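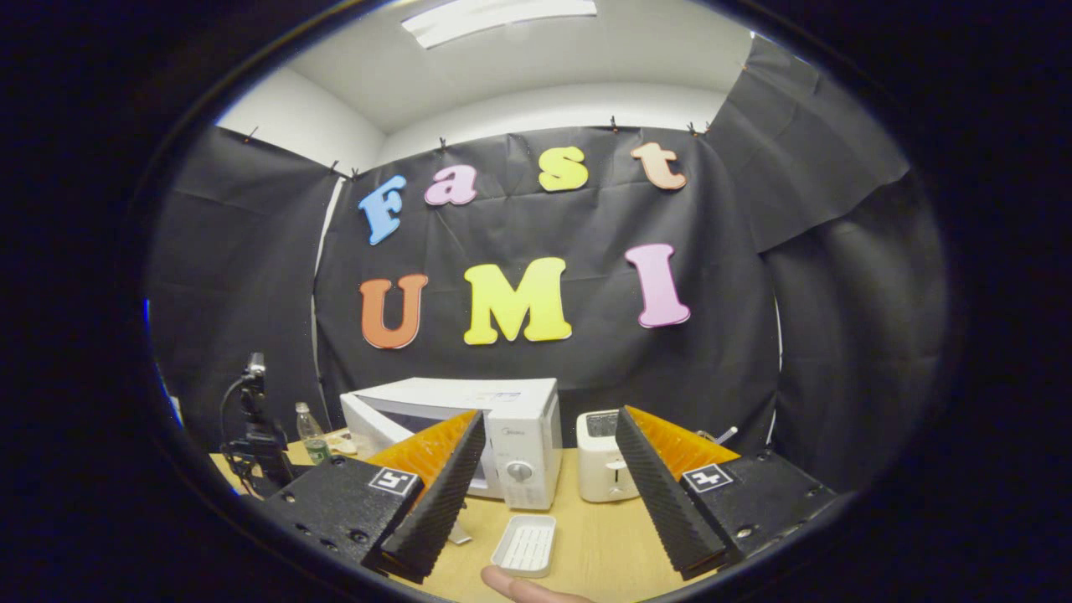

Booth three, microwave and toaster on the table.

A thread on what "automation" means at my job right now. I work at Lernell, we run kitchens for office buildings. In June management told us the robots were coming for the boring parts. It's November and the boring parts are mostly still ours, plus a new one.

The new one is the booths. You stand at a table with black cloth on three sides and work a gripper by hand, all shift. Open, close, put it back, again. The target is 186 takes a day. On the kitchen line I never had a number.

Intan Govindasamy used to run the breakfast counter at Poltska, 74 people before nine, most of them by name. She's in the booths four days a week now. Her words: "I used to talk to people. Now I talk to a toaster."

To be fair, she also says her knees are better and she gets home in daylight. I'm leaving that in because it's true and because management will bring it up if I don't.

The foam letters on the backdrop say Fast UMI. The fast part is up to whoever is holding the gripper.

Pay is the same hourly rate. What went away is the early shift bonus, which for me was a car payment. Matěj Trnka asked about it at the staff meeting and was told the bonus was "tied to the hour, not the person." OK. So were we, for years.

They want 2,000 good takes of each kitchen job before anything gets tried in a real kitchen. Who decides what's good? Yichen Qian does, alone, on a laptop, and she's swamped. I've had takes thrown out a week later with no note on why.

I asked Peter Sýkora, who signs our schedules, what happens to us when the takes are done. He said there will always be new tasks. I asked if he could put that in writing. He said he'd look into it. That was before the summer.

Maybe it works. Maybe in two years a machine handles the breakfast rush and Intan gets a better job out of it. I'd like to see the better job posted somewhere first, with a title and a wage.

Next staff meeting is Wed 23 November. Sabina Charvát and I are bringing the bonus question back. If you're at Lernell and in the booths, come sit with us.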